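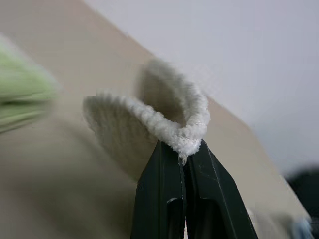
Krešimir Dimitriou reckons the job got quieter before it got any easier, and that the quiet was the part he minded. He said so at break a few weeks ago and I have been turning it over since. I used to be able to talk across the table all shift. Now I'm at one end of the bench, he's at the other, and the arm is between us.

I work at Mullgate, on the textile side. Soft goods come in, get sorted, checked and folded, and go out to Groltdale. The fluffy things were always the worst to handle, because they cling to each other and you can't tell by feel if you've got one or two. We had 3 people on the bench until last June. Now there are 2, and the third moved over to packing on the same pay. I want to put that down because my sister assumed someone had been sacked. So far, no.

The arm picks with two green fingers. It pinches a piece, lifts it, and one of us decides what it is and where it should go. On a good shift we get through 700 pieces. By hand we were told 500 was fair. My share of the lifting has gone down and my wrists are better for it. I had a splint at night for most of a winter and I haven't worn it since I changed benches.

What has gone up is the looking. You stand there and watch for a bad pick, and if it takes a piece by the wrong part you stop it, free the piece and start again. Stopping it is logged. At first people didn't like to press the button as they thought the log was about them. Our shift lead at Aubert, where they tried this before us, had the same trouble, and she told us on the second morning that the stops are used to set the grip. After that we pressed it more. I would still like that in writing.

The training was two afternoons and a booklet from Prollico. The booklet is fine on cleaning the fingers and says very little on what to do when the bin runs low, which happens every shift. We have written our own page for that and taped it to the cupboard.

Pay is the open question. We've been asked to learn fault clearing and resets, which used to be a technician's job, and the grade hasn't changed. The union meeting is after the stocktake. I've put my name down to speak and so has Krešimir, who has more to say than I do.

I'll write again once the new rota is up.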